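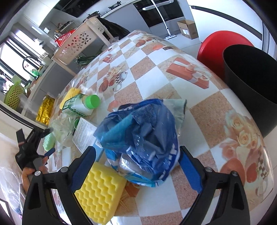 Clearing and Washing a Kitchen Table Cloth

Take everything off before you wipe. Working around bags and bottles leaves crumbs along their edges, and the next spill turns them to paste.

Shake the cloth outdoors first. For a wipe-clean cloth, use warm water with a few drops of dish soap and a well-wrung sponge. Go over it again with plain water and dry it with a towel – soap left behind feels sticky by evening.

Grease spots need dish soap straight from the bottle. Leave it on for 14 minutes, then rinse. For tea, use baking soda and water mixed to a thin paste. Don't scrub a printed pattern with the rough side of a sponge.

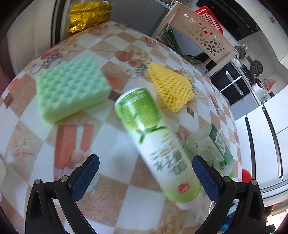
White bottle with a green label, on a checkered tablecloth.

Fabric cloths can go in the machine on cool. Hang them by the short side and iron the back while slightly damp.

Fold lines in vinyl come out with a hair dryer on low. Store the cloth rolled on a cardboard tube.

Last updated August 2019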